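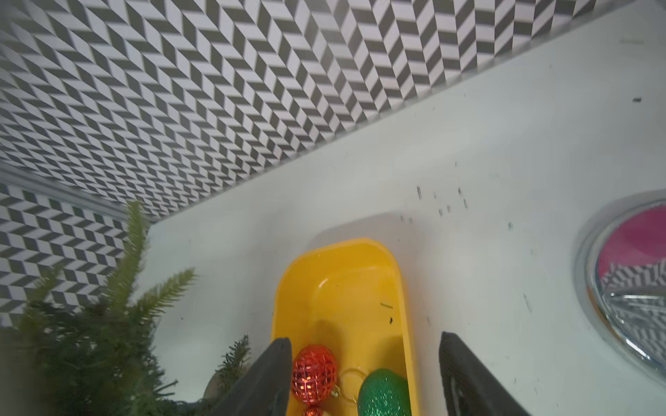
Recording a Four-Song EP in a Borrowed Room: Project Report

Dehua Li
Feb 24, 2021

What I set out to do

My project was to write, record and mix a four-song EP by myself and put it out under the name Tirkon. I've been making beats since ninth grade, but I'd never finished anything longer than one track, and I had never rapped on any of them (my friend Fan did all the vocals before he moved away). So the real goal was to finish something with my own voice on it, and the second goal was to learn how to mix vocals so they don't sound like they were taped on top of the beat.

The EP is called Vondix. It's a word I made up when I was nine for a planet in a comic, and I still like how it sounds.

Writing

I started in December with a folder of 80 beats, most of them about a minute long and most of them bad. I played them on the bus and kept whichever ones I could still hum when I got home. That left me with seven, and then I cut it to four once I started writing words.

Words were so much harder than I expected! My first drafts were all about how good I was at rapping, which is a weird thing to claim on your first song. My advisor asked me what I'd talk about if no one was going to hear it, and I ended up writing about my grandmother's restaurant closing. That became "Last Table," the second track and the one people keep bringing up. "1865" is named after the street number of the building, so it sort of goes with it, and I put them back to back.

The other two are lighter. "Ridura" is mostly a hook, and "Long Way" is the one with the sped-up piano that I played myself, badly, and then chopped until it sounded like I meant it.

Recording

I did all the vocals in my cousin's spare bedroom with the closet door open and me facing the coats. I'd read that clothes soak up the echo, and it does help, but the bigger difference came from getting closer to the mic and turning the gain way down. My early takes have a boxy sound that I could never get rid of in the mix, so I redid every vocal on "Long Way" after I figured that out.

I also learned to stop doing full takes. I'd get through a verse perfectly and then run out of breath on the last two bars, and get mad, and start over. Now I record four bars at a time and overlap them a little. You can hear the join in "Ridura" if you listen on headphones (right before the second hook, sorry).

Mixing

This part ate most of my time. The kick and my voice kept fighting, and my fix for that was turning both of them up, so everything was loud and nothing was clear. What finally worked was cutting some low end out of the vocal and pulling the beat down a bit whenever I was rapping. I checked each song on headphones, my laptop, and my uncle's car. The car was brutal. The bass on "1865" was so heavy the mirror shook, and I had to go back and start that mix from scratch.

Putting it out

The EP got 296 plays in its first 2 weeks. I know a good chunk of those were my mom. I also played "Last Table" live at the school showcase, where I forgot a line in verse one and just let the beat go until I found my place again. A girl I'd never met asked me afterward where she could listen to it, and I was happy about that for days.

What I'd change

I'd write before I make the beat, at least for one song, to see what happens. I'd book the room for longer stretches too, because my voice takes a good half hour to warm up and I wasted that time every single visit. And I'd get somebody else to rap on at least one track. Fan already said yes for the next one, so I'm sending him a beat as soon as this report is handed in.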